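Review: the bottle-sorting arm at the Drolmont open day
Drolmont, Nilport — demo hall, June

I went along to the Drolmont open day mostly for the free sausage sizzle and ended up glued to one table for 40 minutes. The Slanina is a tabletop arm pitched at small recycling depots, with a two-finger gripper (the Fistard, sold separately) and a white pedestal to bolt it to. The job on show was simple — pick up plastic bottles lying on the table, drop them in the bin beside it. I loved it.

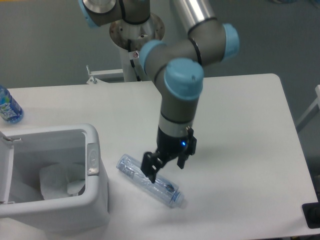

What I liked

The gripper, first of all. Clear plastic is a rotten thing to ask a robot to find, and a bottle on its side has hardly an edge to grab. The fingers are slim and black, so you can follow them easily from behind the rope, and there's a little blue light on the body that I could spot from the back row. The pale blue caps on the joints are a nice touch too.

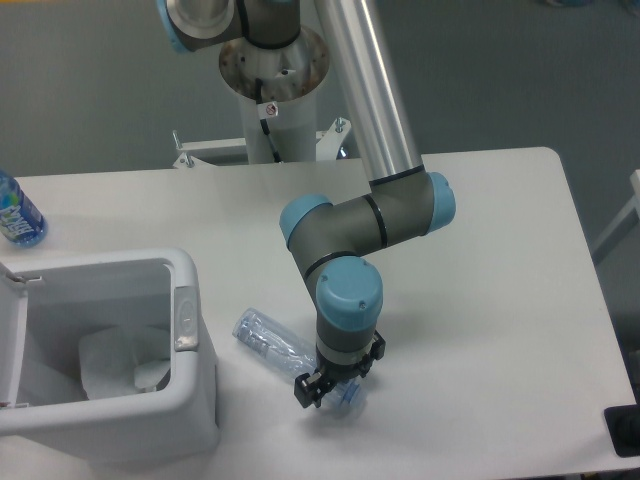 I also liked how little room it needs. The pedestal sits right behind the table and the bin stands at the side, so you could fit the lot into the corner of a decent shed!

What I'd change

The price, for one. The staff quoted $2000 for the gripper alone, plus $525 if you want the spare finger set, and the warranty is only 2 years. I'd also like to see it tried with a proper mess of bottles, crushed ones and milk jugs included, as our depot never gets them one at a time.

Still, I'd happily go back for another look, and I've asked for the brochure.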